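The Sleep Cure

The brochure from Brernham promised my husband would stop talking in his sleep within 2 weeks. It cost $139, and the brochure was most of what you got. The rest was a bottle of drops that smelled like celery.

I didn't believe a word of it. He did, so every night he took his drops, lay down, and by one in the morning was giving directions to a town called Cernedia.
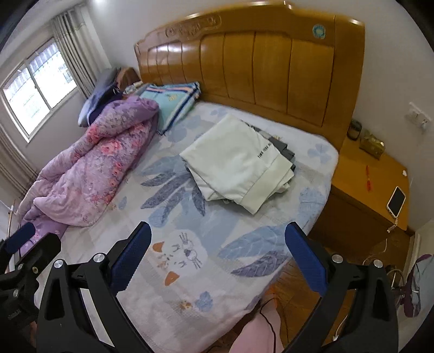 "Left at the mill," he'd say. "Not that mill." I looked it up and found no such town. I figured he'd got it from a movie - he gets most things from movies.

On the last night of the cure he was silent. I lay awake until four, listening, and didn't care for it. At breakfast he said the drops worked.

"Maybe," I said. "Or maybe you got there."

He buttered his toast and asked me, pretty casually, how I knew about the mill.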